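Onska G2 Parallel Gripper
Two-finger electric gripper for light bench arms

Home > Grippers > Electric, two-finger > Onska G2

Stock status: available to order
Supplied by: Karagiannis
Page revised: April 30, 2019

Overview

The Onska G2 is an electric parallel gripper with two straight metal fingers and a fixed mount for a wrist camera. It is intended for light pick-and-place, tabletop handling trials and teaching cells. The body, motor driver and camera bracket ship as a single unit. Finger position is read from an absolute encoder, so the gripper does not need to be homed after a power cycle.

The G2 replaces the G1. The bolt pattern is unchanged. The cable exit has moved from the back plate to the side, and G1 cable guides will not fit.

Specifications

Stroke, total: 80 mm
Grip force, maximum: 50 N
Grip force, adjustable: yes, in software
Fingers: 2, removable, two screws each
Finger surface: bare metal; rubber pads sold separately
Position feedback: absolute encoder
Supply: 24 V DC
Bus: RS-485
Camera mount: fixed, offset to one side of the fingers
Ambient use: indoor, dry

Force values are measured at the fingertip with bare fingers. Pads add thickness and reduce the usable stroke. Enter the pad thickness in the setup tool before running a width command.

Versions

G2-S: standard fingers, no camera.
G2-C: standard fingers, wrist camera fitted and focused at the factory.
G2-B: body only, for customers who machine their own fingers.

The camera on the G2-C is small and has a wide lens. Focus is set for objects at the fingertips and is locked with a drop of thread compound. Breaking the lock does not void the warranty on the gripper body, but the camera is then excluded. Anything beyond the working area will look soft. Use a second, fixed camera if the controller has to find objects across the table.

Comparison with the Studano pad gripper

Gaétan McKinnon and Iason Vrettos ran both grippers on the same arm in our shop. The Studano unit has wide molded pads and a shorter stroke. Both were driven from the same controller, and the approach path was kept the same for each object.

On flat-sided boxes the two performed alike. On soft toys the Studano pads held at a lower force setting. The bare G2 fingers needed more force on fabric and left a crease. On mugs and cups the G2 was easier to place, as a thin finger goes into a tight gap where a wide pad touches first and pushes the object away.

Objects with raised ribs gave mixed results on the G2. A finger lying along a rib held steady. A finger crossing the ribs could settle into a groove after closing, and the object turned slightly. Setting a slower closing speed reduced this. For repeated work with ribbed or ringed parts we suggest the rubber pads.

Wrist camera coverage

With a large object in the fingers, the G2-C camera view is mostly filled by that object. Plan any visual check of the drop position before the pick, or take it from a fixed camera. The arm pose also matters: when the wrist is rolled, the image rolls with it, and the controller must correct for this if it uses the background for reference.
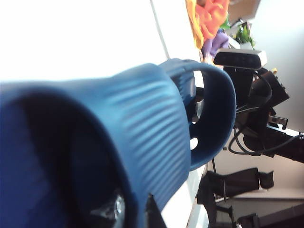

G2-C wrist camera view with a ribbed blue mug at the gripper. Focus is on the ribs; the webcam and arm hardware behind are soft.

Exposure is automatic by default. A bright wall or window behind the object will wash out, and the inside of a dark cup will lose detail at the same time. Manual exposure can be set in the Flumby viewer under Camera > Exposure. Save the value to the gripper, or it will be lost at the next restart.

Mounting and cabling

Use the four supplied screws and the locating pin. Leave a service loop at the wrist long enough for full roll in both directions. The camera cable and the bus cable may share a sleeve. Do not tie either one to the finger carriage.

In the box

Gripper body with driver
Fingers, one pair, fitted (not G2-B)
Camera and USB cable (G2-C only)
Bus and power cable
Mounting screws, locating pin, hex key
Printed setup sheet

Support

Application questions: Lambros Zervas
Spare parts and returns: Orestis Zacharopoulos
Spare fingers are made in batches. The next batch is due in August, and orders placed before then will be filled from remaining stock.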